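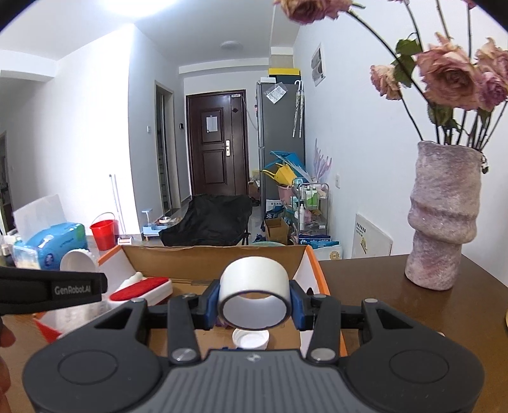
Will a slow-feed hay net slow down a horse that already bolts its hay?
Most of the time it will, once the horse has spent a few days being insulted by it. Start with the net half full and some loose hay beside it.

Barn Supplies > Feeding > Hay Nets > Skatlow Slow-Feed Net

Skatlow Slow-Feed Hay Net
Item 1744

The Skatlow is a knotless net with small openings and a drawcord that still opens in February, when your fingers don't. It holds one day's hay for an average horse, or one morning's for the kind of pony you probably own.

Lavanya Poojary tested ours on a gelding who had eaten two cheaper nets and part of a gate. He got through the hay and left the net – high praise from him. The cord did need replacing in the second winter, and we've used a thicker one ever since.

Hang it high enough that a pawing hoof can't get caught when the net is empty. For shod horses, use it inside a closed feeder or not at all. Shake out the chaff before refilling.

Weight: 430 grams
Colors: green, black
Sold singly or in packs of 10

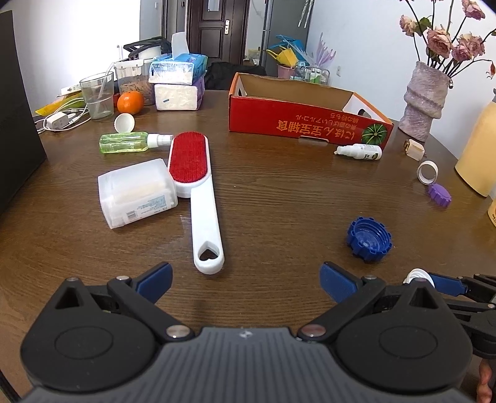

Dark brown wood-grain table, white ridged cap to the right.

Spare drawcords are item 832. Order two – one will vanish into the bedding.

Related items
Tratska Corner Hay Feeder
Woldemariam Salt Block Holder
Ondudska Rubber Feed Pan

Questions? Ask for Teemu Oksanen at the feed desk | Back to top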